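Posted by Khalil Matar, January

Hello everybody,

Thank you for being so patient with me, I know I promised an answer about the room before lunch and it is now past four!

> Khalil, two things before I order for the Lesero room.
> Is the carpet staying? And can the snack shelf be
> sorted, please, I can never tell what we have. Also,
> who do I ask about the cables on the floor?

You ask me, I'm afraid. I went in with a cup of tea and had a good look at everything from the floor up, starting with the cables.

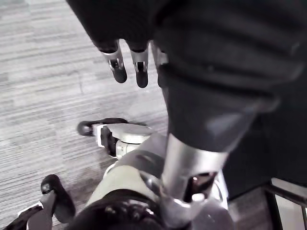 Carpet level, with the black braided cabling in its coils

I'd like the cabling kept gathered up like that if we can manage it, so the vacuum can get by. As for the carpet, yes, it is staying. I did ask Zuccaro for a price on plain gray and they came back with 55 a tile, and I closed the email and went for a walk.
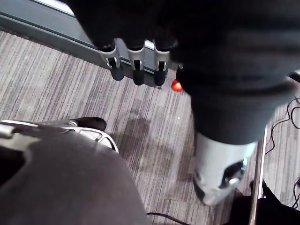 Besides, I've grown fond of those uneven stripes (there's a mauvey brown in there that I think is lovely), and they are very kind to crumbs.

Now, the shelf. My idea is chips together, sweet things together, and anything in a can standing with its name facing out, so you don't have to pick each one up to find out what it is.
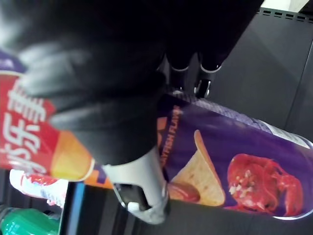 The ordering is the other half of it, and I'd be so grateful for opinions before I send the list to Meridari. We have 169 left to spend on snacks. The red Lay's canister is an easy yes from me, but I'm less sure about the purple one in crayfish flavor, although the crayfish printed on it looks very handsome. Would three more be too many?
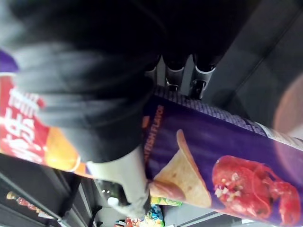 Purple can again, red snack package to the left

Write back to the list by the end of the month, please, and do say if you've tried the crayfish.

Warmly,
Khalil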